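3.2 Coat shedding in the two kennel lines

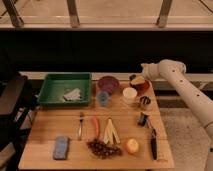

Figure 2. Light wooden table with a green tray, a maroon bowl, cups and other kitchen and food items.

I should say straight off that I came to the shedding question sideways. What I wanted to know was whether the Lurkell line and the Frade line really do differ in coat type as much as their breeders claim, and hair on the carpet seemed the easiest way in. Both lines are spaniel crosses, both get sold as "low shed", and both have been kept going in the villages between Ultham and Skodcombe for longer than anyone has bothered to write down.

We had 46 dogs in the end, all over a year old, all living indoors with their families. Each one was brushed by the same person (me, on a kitchen stool, with a great deal of cheese in my pocket) using the same slicker brush and the same number of strokes down each side. The loose hair went into a paper envelope and was weighed that evening. Owners also kept a brushing diary, and between them they sent back 656 entries, which was far more than I'd dared hope for! Some of these were a single word. One ran to a page and a half and was mostly to do with a dispute over a sofa.

The curly coats lost very little hair in either line, and I don't think that will surprise anybody who has lived with one. The wavy coats were much more interesting. In the Lurkell dogs they behaved nearly like the curly ones, while in the Frade dogs they dropped hair all through October and left a soft undercoat on the brush that I could roll between my fingers. Flat coats shed freely whichever kennel they came from, and two of the flat-coated dogs had been sold with a written promise that they wouldn't.

Colour made no difference that I could find. Several owners were quite sure the black dogs shed more, but I suspect black hair just shows up better on a beige rug (the envelopes certainly didn't back them up). Clipping is harder to untangle. A freshly clipped dog gives you short bits that weigh next to nothing, so I left out any dog clipped in the fortnight before its visit and brushed it later on instead.

Notburga Marti went through the coat scores a second time without seeing mine, and we disagreed on a handful of the wavy dogs, mostly young ones whose adult coat was still coming in behind the shoulders. I've kept her score for those, as she has handled far more puppies than I have. The effect of age is taken up again in section 3.3.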